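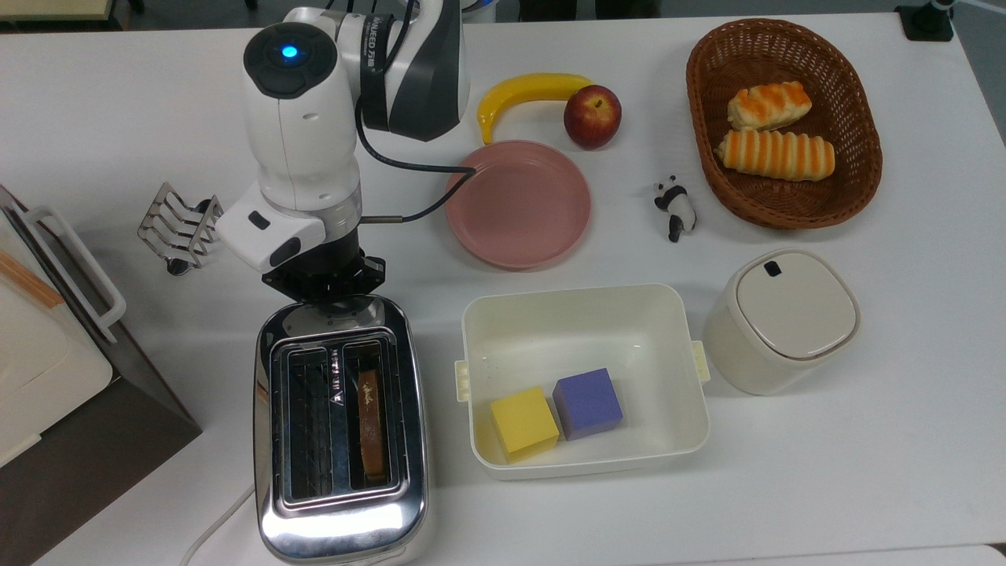
My breakfast table from above: toaster, toast rack, fruit, rolls and the pink plate

Search the help pages Go Topics Popular All

How do you lay out a small breakfast corner with a two-slot toaster?

Posted by Tedent in Kitchen and Dining

Good day to all. Please excuse my English, it is my third language and I write it slowly.

In February I moved to a smaller flat in Lonstead. The kitchen there has very little worktop, and most of it is taken by the sink. So I decided to make a breakfast corner on a white table which stands against the wall in the other room. I would like that everything for breakfast lives there and I do not have to carry it each morning.

What I have on it at the moment: the two-slot toaster (chrome on top, white cord), a small wire toast rack, a pink plate, a wicker basket with bread rolls, an apple and a banana, and a white plastic container with latches. There is also a small panda, which stays. The table is 600 mm deep, so it is not generous.

My difficulties are the following.

First, the toaster. I do not know whether to put it with the short side to the wall or with the long side. When the long side is to the wall, it takes less depth, but then one slot is at the back and I reach over the hot front slot to take the bread. When the short side is to the wall, I can reach both, but the toaster comes far into the table and there is no good place for the plate.

Second, the toast rack. I received it as a gift and I like how it looks, but my toast becomes cold and hard in it. Am I using it wrongly? My family never had such a thing. We put the toast on the plate and ate it.

Third, the crumbs. They go everywhere, and they stay under the toaster, and on a white table one sees all of them. I wipe each morning and by the evening I find more.

I have asked in the shop where I bought the table and they offered me a wall shelf for 2390 crowns, which I find too much for a shelf. I would prefer to arrange better what I already have. I also have two wooden crates which I could use, one is light and one is dark reddish-brown.

Thank you in advance for any advice, also if it is critical.

Hukex

Hello Tedent, welcome. I am also not a native speaker so we will understand each other well.

I have lived with such a corner for 7 years, in two flats, and I made all the mistakes already. I will answer in your order.

The toaster: put the short side to the wall, but not close to it. Leave a gap behind where the cord can lie without being pressed, and look in the booklet of your toaster to see how much free space it asks for. Do not put it under a shelf or a curtain. The heat goes straight up, and I have a yellow mark on the underside of my old cupboard as proof. For this reason I would also not buy the shelf, at least not over the toaster.

Then choose on which side of the toaster you put your plate. If you are right-handed, the plate goes to the right and a little in front. You take the toast with the right hand and it travels a very short way. The bread, before toasting, goes to the left. In this manner the bread moves always in one direction and your hand does not go across the hot metal. It sounds too serious for breakfast but after one week you will do it without thinking.

The toast rack: you are not using it wrongly. The purpose of the rack is that the steam goes out, so that the toast stays crisp and does not become soft on the underside. The price of this is that it cools faster. There are people who want crisp and people who want warm. If you want warm, eat from the plate and use the rack only when there are guests, or when you make more slices than you can eat at once. Some persons use it for letters. You can also warm the rack a little with hot water and dry it well before use. I have tried it and the difference is small, but it exists.

If you keep the rack on the table, place it next to the toaster and not on the other side of the fruit. Every time a slice travels over the apple, the apple receives crumbs.

The crumbs: pull the plug, wait until the toaster is cold, and empty the crumb tray if yours has one. I do it every 14 days. Before I did it never, and there was a smell of burning which I blamed on the bread. Do not push a knife or a fork inside to free the crumbs. Under the toaster I keep a plain tray with a low edge, larger than the toaster on each side. In the morning I lift the tray's crumbs into the bin and the table stays clean. Check only that the tray can bear the warmth and stands flat.

About the basket: bread rolls in an open basket are for today. For tomorrow they need to be covered, otherwise they are stones. Do you use the container with latches for bread? If it is empty, this would be my first change.

I would move the banana away from the apple also. Ripe fruit lying together becomes ripe still faster.

Tedent

Thank you Hukex, this is much more than I hoped for. The container holds nothing useful at present, so I will try it for the rolls. I am right-handed, so the plate goes to the right. I have understood also about the direction of the bread and I like it.

I will try the tray. I have one from the old flat but it has flowers on it. Perhaps it does not matter.

Nazarenko

just get a bread bin and put everything in it

toast rack is for people with servants, sell it

Hukex

I do not agree about the rack, it is small and takes almost no room. But a bread bin is not a bad idea if there is place. Tedent, what are the crates like? I think they can solve your depth problem.

Tedent

I stacked them, the dark one below and the light one above, and put the toast rack in front of the dark one. The toaster is beside it with a slice waiting in the left slot. The pink plate is nearer to the front now. I also got out an open plastic container and a round canister with a beige lid, to see how much fits.
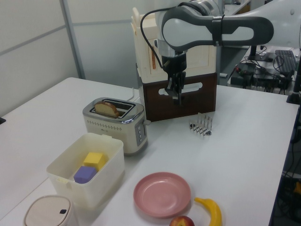 What to keep in the crates, and what to keep out of them

Hukex

Now I see it better. The crates are good, and the lower one with the long handle opening is practical, you can pull it with one hand. My remarks:

- Put in the crates what is dry and not needed each morning: spare jars, napkins, the second packet of coffee, candles. Heavy things go in the lower crate. If the upper crate can slide on the lower one, put something between them which does not slip.

- Keep the toaster away from the wood. Wood near a toaster every day becomes dry and dark, and in the worst case it is dangerous. The toast rack is a good neighbour for the crates, the toaster is not.

- The cord of the toaster goes to the rear of the table, this is correct. Leave it so. A cord which hangs over the front edge will one day be caught by a sleeve.

- The open container can hold small things which otherwise walk around the table. I see a yellow cube and a purple cube in it. For food I would take the one with latches.

- The canister with the lid should stand where you can open it without moving something else. I would put it at the front corner on your left, if you do not need that corner for your elbow.

- The plate in front is good. Is there enough free table to butter a slice without hitting anything? Sit down and try it with a knife in the hand. Standing up one always thinks there is more room.

One thing more. Do not decide in one day. Leave it for a week, and each time you must move an object to reach another, write down which one. The object you moved most often is in the wrong place. With me it was the sugar.

Tedent

I will do the list on paper. Already I can say it will be the canister. I have sat down with the knife as you wrote, and there is enough room for one person. For two persons one would have to hold the plate on the knees.

The shelf I will not buy. Thank you again to both.

Last updated 2019-05-28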